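**Ticket: White table, top marks easily and won't wipe clean**
Opened May 5, 2021
Site: Evach, back workroom
Status: closed

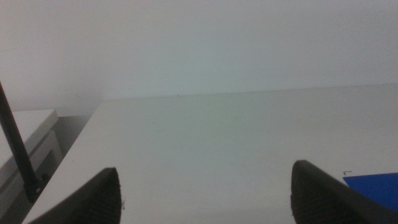

Reported problem: the top shows faint smudges after every wipe. They are hard to see from straight above and easier to see from a low angle. Table is a Plander, bought in February, used for sorting and packing small parcels. No scratches reported.

**Log**

Entry 1. Wiped half the top with warm water and a microfiber cloth, left the other half alone. Water alone made almost no difference. Smudges moved a little but stayed.

Entry 2. Tried the Prolteck spray we use on the other desks. Looked fine wet. Once dry there was a dull film, worse on the side near the wall. Asked the cleaning crew what they use – same spray, every evening, not rinsed off.

Entry 3. Guessed at spray buildup. Mixed 3 drops of dish soap in a bucket of warm water, washed a test patch, rinsed twice, dried with a clean towel. Patch came up clear. Checked again the next morning, still clear.

Entry 4. Did the whole top the same way. Took 12 minutes with drying. The back edge needed a second pass with a soft brush. Did not use the scrub pad from the Eze kit. It left marks on an offcut.

**Cause:** cleaner left on the surface and not rinsed.

**Fix:** soap and water wash, two rinses, dry towel.

**Follow-up**
- Spray bottle moved out of the workroom.
- Damp cloth only for daily cleaning, soap wash once a month.
- Move parcels and tools off before washing – don't wipe around them.
- Reopen this ticket if the film comes back.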